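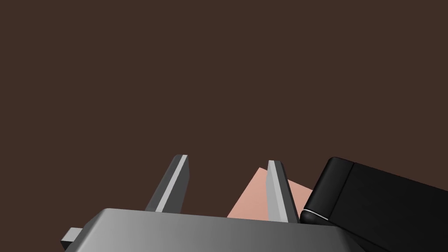 Opinion | Town Life

Last updated Thu 8 July

The library in Plesden will close its public workroom in November unless the council changes its mind. I think it should change its mind, and I want to set out why without pretending the other side has no case.

The workroom is the long room behind the children's section. It has two big tables, a laminator, a sewing machine, a paper cutter and a cupboard of hand tools that can be borrowed with a library card. It opened with a small grant that has now run out. The council says keeping it going costs too much for the number of people who use it, and it would like the room back for meetings.

I have used it for five years. I have hemmed curtains there, fixed a lamp, and cut the mats for every picture frame in my house. I could have paid someone to do most of that. I could also have bought the tools, used each of them twice and kept them in a closet until I moved.

Last year 329 people signed in at the workroom. The council's paper treats that as a low figure, and set against the number who walk through the front door it is. But a person who borrows a novel is in the building for ten minutes. A person who comes to the workroom stays for an afternoon. If we are going to compare the two, we should compare the hours, and the paper does not do that. It doesn't count the tools that go out on loan either, because those are recorded at the main desk with everything else.

The stronger argument is about meeting space. Quentin Sabatier, who wrote the council's paper, points out that four local groups have asked for a regular room and been turned away. That is a real problem. A town this size ought to have somewhere for thirty people to sit down together in the evening. The workroom, though, is shut by six. The tables fold. I asked at the desk whether a group could use the room after hours, and was told it had been suggested before and that the difficulty was locking up the tools. A lock for a cupboard is not expensive.

Clillby went through this a while ago. Its library gave up its own workshop and handed the equipment to a private outfit on the edge of town, which charges $18 a visit. I have been, and it is a good place. It is also a bus ride and a walk from the center, and the people I saw there were people who already knew what they were doing. The beginners I meet in Plesden tend to be there by accident. They came in to return a book, saw the door open and asked what the room was for. Take the room out of the library and those people do not follow it across town.

Inès Boyer wrote to this page last month to say that a library is for reading and should stick to it. I have some sympathy with that. I would not want to see the shelves cut to make space for more machines, and I think the new screens by the entrance were a waste of money. But libraries have lent out things other than books for a long time. Ours lent framed prints when I was a child, and records before that. Each of those must have looked like a distraction to somebody. The idea behind all of it was that a town could buy one of something and share it.

There are things I would change. The room is badly advertised - the only sign is a sheet of paper taped to the door. The opening hours move around from month to month, which makes it hard for anyone with a job to plan a visit. The sewing machine has been waiting on a part since spring. If I wanted a room to look unused, I would run it much like this.

So my request is a modest one. Put the room on fixed hours for a year, with one late evening a week. Let the groups book it on the other evenings. Ask for a small deposit on the more expensive tools, and count the loans separately so that we all know what we are arguing about. If the numbers are still poor after that, close it and I will not write in again.

The council takes comments in writing until the end of the month. Forms are at the main desk, and a plain letter will do just as well.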